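El taller donde las sillas viejas vuelven a crujir

Imprimir | Enviar por correo | Compartir (186)
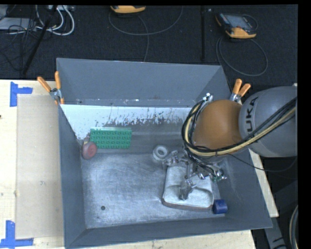 Una cubeta de metal gris con el fondo lleno de arañazos, sobre una mesa de madera clara.

Wyn Gwynne habla de las sillas como otros hablan de sus perros. Les conoce las manías, sabe cuáles se quejan al sentarse uno de golpe y cuáles aguantan a tres niños saltando encima. Lleva 18 años encolando patas, rehaciendo asientos de enea y discutiendo (con mucho cariño, eso sí) con clientes que quieren barnizarlo todo. Cuando llego a Akari, su taller, está de rodillas delante de una mecedora y me pide que espere con la mano levantada. Espero, claro. ¡Quién interrumpe a alguien que está escuchando una mecedora!

«Cada junta floja suena distinto», me explica al levantarse. «Si es un clac seco, la espiga baila dentro de la caja. Si es un gemido largo, suele ser madera contra madera, y eso a veces se arregla con cera y paciencia. A mí el gemido me gusta. Una silla completamente muda me da un poco de pena».

Empezó por casualidad, con una silla de cocina de su abuela a la que le faltaba un travesaño. La pegó con cola blanca, sin limpiar la vieja, y a la semana estaba otra vez en el suelo. «Y yo encima», añade riéndose. De aquel porrazo sacó la primera lección del oficio, que ahora repite a todo el que pasa por sus cursos: antes de encolar hay que dejar la madera limpia, hasta el último resto.

La cola es, de hecho, el tema con el que más se enciende. Usa cola caliente de origen animal para casi todo lo antiguo y la defiende con un entusiasmo contagioso. «Huele regular, lo admito. Pero dentro de cincuenta años alguien podrá abrir esa junta con calor y humedad y volver a cerrarla. Yo trabajo para esa persona, aunque no la vaya a conocer». Le pregunto si no le tienta la epoxi, y pone la cara que pondría un panadero si le hablaran de pan de gasolinera.

Su compañera de banco es Jui-lin Chiu, que llegó como alumna y se quedó para ocuparse de los asientos tejidos. La encuentro con un manojo de enea húmeda sobre las rodillas, girando las fibras entre los dedos a una velocidad que marea. «El secreto está en la tensión de las primeras vueltas», cuenta sin levantar la vista. «Si empiezas flojo, ya no hay manera. Puedes apretar luego todo lo que quieras, que el asiento se acuerda». Una silla sencilla le ocupa 8 horas, y prefiere hacerlas de un tirón, con la radio puesta y el teléfono en otra habitación.

Chiu me enseña luego su gran orgullo, un banco de cuatro plazas que un señor había guardado en un gallinero. Estaba, dice, «para encender la chimenea». Le cambiaron dos patas, injertaron madera nueva en el respaldo y dejaron a la vista los remiendos, de un tono más claro. A mí me parece precioso – los parches incluidos, o sobre todo los parches – y así se lo digo. Gwynne asiente desde la otra punta del taller: «El cliente nos pidió que los tiñéramos. Le dijimos que probara a vivir con ellos un mes. No ha vuelto a mencionarlo».

Hablamos también de lo que no se debe restaurar, un asunto en el que los dos discrepan alegremente. Gwynne es de los que salvan cualquier cosa. Chiu cree que hay sillas mal hechas desde el principio, con el ángulo equivocado o la madera puesta a contrafibra, y que repararlas es condenar a alguien a un dolor de espalda. «Hay una en el altillo que llevamos discutiendo desde noviembre», confiesa ella. «Yo voto por convertirla en macetero». «Jamás», responde él.

De los cursos se les llena la boca a los dos. Los grupos son de 4 personas y cada cual trae su propia silla, rota de verdad. Hok-lam Hsu, que vino con la silla de escritorio de su padre, me cuenta por teléfono que el primer día solo la desmontaron y numeraron las piezas con lápiz. «Me fui a casa con una bolsa de palos y pensé que me habían tomado el pelo. ¡Y me lo pasé en grande! Cuando la monté, la última tarde, me senté y no quería levantarme». Ahora repara las de sus vecinos en la terraza y le ha cogido gusto al formón, herramienta que antes le daba, según dice, auténtico pavor.

¿Qué puede hacer en casa quien no tenga taller ni cola caliente? Gwynne contesta rápido. Apartar las sillas del radiador, para empezar. No balancearse sobre las patas traseras («lo siento por los adolescentes»). Levantarlas por el asiento y nunca por el respaldo. Y si algo empieza a moverse, llevarlo a arreglar pronto, cuando todavía es una sola junta. Chiu añade lo suyo: a los asientos de enea les conviene un paño húmedo de vez en cuando, porque si se resecan se parten por el borde.

Antes de irme me siento en la mecedora del principio. Cruje, con un sonido bajo y largo, al ir hacia atrás. Miro a Gwynne, que está encantado. «Ese se lo hemos dejado», dice, y vuelve a por los sargentos.

Comentarios (4)

Siu-ming Tai
Qué alegría leer algo sobre enea. Mi madre hacía asientos en el pueblo y tenía las manos exactamente como las imagino en Jui-lin. ¿Los cursos son también para gente zurda? Lo pregunto en serio, que con el tejido me lío.

Chi-keung Fu
Totalmente a favor del macetero.

Hok-lam Hsu
Se me olvidó decir por teléfono que la silla sigue sin cojear. ¡Un abrazo a los dos!

Siu-ming Tai
Me contesto: he llamado y me dicen que sí, sin problema. Apuntada quedo.

Compartir | Imprimir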